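Sekitz Keepsake Urn Kit - my review after one memorial

Jul 31, 2023

Quick one, typing this on my lunch. My aunt Loredana Costa passed in June and I got handed the job of sorting the ashes, because I'm the niece with no kids and a free weekend. She wanted most of her to go in the lake at Illodside and the rest shared out in the family. So, keepsake urns. I'd never bought one in my life. Ended up with the Sekitz kit, the one with 4 small urns, a funnel, a scoop, and a sheet of labels. Writing this up for whoever is in the same spot and doesn't have the energy to compare 800 listings at midnight.

Ordering. Fine. Came in 5 days, plain carton, no big "URN" printed on the side, which I was dreading because packages get left in our lobby. All the urns in one piece, each in its own cloth bag. Lids had a threaded collar and a rubber ring. One lid was stiff, I had to back it off and start again. Other three went on smooth.

Size. Read the listing properly, I didn't. They are SMALL. A few spoonfuls each. That was right for us but my cousin Ettore Sala thought he was getting something for the mantel and was kind of let down when I handed it to him. Brushed metal, dark gray, no pattern. Looks better than the photos to be fair. No engraving unless you pay extra and wait 2 more weeks, we skipped it and used the labels underneath. The labels are cheap paper and one is already peeling. Get your own.

The funnel. My main complaint. Neck is too narrow. Ashes aren't like sand, there's coarser bits in there, sorry if that's hard to read but I wish I'd known. It clogged on the first urn and I had to tap it and tap it, with Vittoria Greco from next door holding the urn steady and both of us trying not to breathe. Ended up rolling a piece of card into a cone and that worked better than the thing I paid for. Scoop is good though. Long handle, deep enough, doesn't tip.

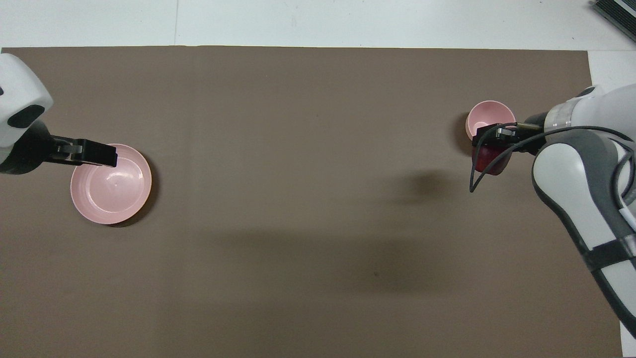
Filling them took most of a morning and the instructions are two paragraphs on a folded card, so let me add what's missing. Open the temporary container from the crematory slowly, there's a bag inside with a tie and a metal ID disc. Keep the disc with the paperwork. Close the windows, fan off. And work over something - a plain fabric mat laid over the tabletop, like the taupe-brown one in the picture, and a wide shallow bowl to hold each urn over so you catch what misses. I used a bedsheet and a mixing bowl. The bowl matters more than anything in the kit. Would it kill Sekitz to put a tray in the box?

Sealing. Card says the ring is enough "for display." If they're traveling, or going to a house with toddlers, I'd put a thin line of silicone on the thread. Remo Messina at the funeral home told me that, no charge, over the phone, very patient man. He also said leave them open until everybody who wants to add a note or a lock of hair has had the chance. Glad he did. My mother wanted to put a scrap of Loredana's blue scarf in hers and I was about to glue it shut.

Versus the Renaud set, which is what my brother in law Lertchai Thaweesak bought for his dad last year. I've handled both now. Renaud is heavier, nicer lid, proper wide funnel, comes in a lined box you'd want to keep. Also a good bit more money and you only get 2. If it's just you and a sibling get the Renaud. If you've got a big family and everyone wants a bit, Sekitz, and buy a wider funnel seperately.

I also looked at the Wuravden ones with the tealight holder on top. Didn't order. Open flame on an urn, I dont know, not for us.

Customer service - wrote to them about the stiff lid, got a reply next day offering a new one. Person was kind, said sorry for my loss and it didn't read like a form. Lid came later that week and fits right. No fuss, didn't have to send the old one back.

Would I buy it again, yes I guess, with my own bowl and my own funnel. Four stars for the urns, two for the funnel. We did the lake part the Saturday after and the little ones went home with people in the cloth bags. My mother keeps hers by the radio. Ettore came around to the size, he has it on the shelf in his workshop now next to her old coffee tin.

Edit: someone asked, yes the bags are washable. Cold water. The black comes off a little the first time.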